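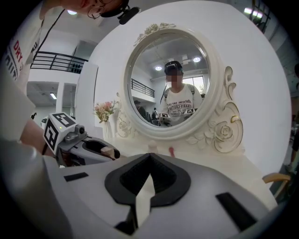
Can a machine tidy a dressing table yet?

Some of the pieces of that job, on a good day, with a person nearby. The whole job from start to finish, without help, we have not seen, and I would not plan next year's money on seeing it soon.

Progress report on the household chores study
To: Wenche Eklund, Murell
From: Ronja Fagerlund
2023-09-18

This covers the work since the June report. You asked for less background and more about where the money went, so I have kept the background short.

What was done

We recorded 1424 runs of small household chores done by people using hand-held grippers. Most are tabletop jobs: putting things away, moving a cup, wiping, setting cosmetics upright, pushing in a chair. The rest are laundry and shelf stocking, which we took over from the Rergate plan when that was folded into ours.

Of those runs, 230 were thrown out. The usual trouble was lost tracking or an operator stopping halfway through. Jareck thinks many of them can be saved by trimming. I have told them they may try, but I am not counting a single one until I have watched it.

Training on the dressing-table set finished late. The model was then tried on the arm at Makhubela, on a table laid out by their staff and without our people choosing the objects. I insisted on that last part. In June we were shown a very nice clip of a lipstick going into a cup, and I later learned that the cup, the lipstick and the lighting were the same ones used in training.

Results

We gave it 15 full attempts at clearing and setting the table. It finished none without a person stepping in. In 8 of them it got the first object where it belonged. After that it mostly lost its place, went back for something it had already moved, or held still until the timer ran out.

Small light things are still the main trouble. The fingers close next to a tube, the tube rolls, and the arm carries on as if it were holding something. People doing the same job with the grippers feel the slip through the handle and try again without thinking. The model has only pictures to go by, and it does not seem to have learned what a miss looks like. We have few misses in the recordings for it to learn from, as operators were told to start over when they dropped something. That instruction was ours and it was a mistake. It was changed in the last batch.

Mirrors are the second problem. With a mirror at the back of the table the arm twice reached toward the glass. Jareck puts this down to reflections and wants more recordings at mirrored tables. That may be right. Two reaches are thin evidence, and I would like to see the same table tried with the mirror covered before we pay for another batch.

Speed I mention only so that it is on paper. A person is done before the arm has settled on its first grasp.

Shop floor

Nothing to report that I would stand behind. The shelf stocking runs have been recorded and not yet trained on. The Rergate summary says the approach "transfers well to retail." I could find no test behind that sentence and have asked for it to be taken out.

Spending

Recording is on budget. Checking is over, and will stay over, as I had two people go through the discarded runs by hand. Arm time at Makhubela has been paid through the end of this phase. We have not bought new grippers and do not need any.

What I would do next

Finish the mirror test. Record a smaller batch where dropped objects stay in and the operator recovers from them. Run the same 15 attempts again on the same table, with the same staff laying it out, and compare. Hold the laundry work until then.

I would also like Murell to drop the phrase "home ready" from the project page. We have had two letters from people asking when they can buy one, and I have had to write back to both.

Open item: the agreement with Makhubela says who owns the recordings made on their site but not the trained model. Please have someone look at it before the next payment goes out.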